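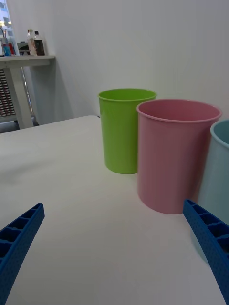
Riria budget tracker: a review after one state budget season

August 7, 2022

Our newsroom covers the legislature with two people, and neither of us has time to read every amendment. Last winter the editor signed us up for Riria, a web service that follows state bills, committee calendars and business incentive deals. I used it through the whole budget session and for the weeks since.

The main screen is a list of bills you have chosen to follow. Each one shows its sponsor, its last action and the next hearing if one is scheduled. You can follow up to 200 bills on the basic plan. I hit that limit in the second month, mostly my own fault for adding every bill with the word "credit" in it. Removing old ones is slow, as each has to be opened and dropped separately.

Alerts are the best part. When the governor's office sent over a revised tax package for the Cabrera plant, I had an email within minutes of the filing. The clerk's own page didn't show it until that evening. You can set alerts by bill, by lawmaker or by phrase. Phrase alerts need some care. I set one for "job creation" and got 107 messages in a day, so I narrowed it to bills out of the commerce committee and that was fine.

The comparison view puts two versions of a bill side by side with the changes marked. It worked well on short bills. On the budget itself, which ran to almost 200 pages in the House version, it took a long time to load and twice gave me a blank screen. Jianhua Song, who shares the statehouse desk with me, went back to printing both versions and using a highlighter for that one.

Incentive tracking is sold as a separate add-on. It lists each company's promised jobs, promised spending and the public money offered in return, with links to the contracts. Coverage of the larger deals was complete as far as I could check. County and city deals were spotty. The Skalldale warehouse agreement was missing altogether, and when I wrote in about it the reply said local records are added "as available." It was still missing when I looked on Friday.

The phone version is usable for reading alerts and not much else. Tables run off the side and there is no way to turn the comparison view on. I read on the phone and wait until I have a laptop to do anything further.

Support answers by email only. I wrote four times and heard back the next working day each time. Bohdan Levchenko on their support team fixed a problem with duplicate hearing notices and wrote again a week later to check on it.

We pay $200 a month for two users, with the incentive add-on included. Skurnora, which we used before, cost less but had no phrase alerts and often ran a day behind on votes. For a daily paper that difference matters. A weekly, or a group that follows a handful of bills, could get by with the legislature's free email list.

Good: fast alerts, clear bill histories, support that replies.

Bad: slow on long bills, weak local coverage, poor phone version.

We have renewed through next session – without the second year they offered at a discount.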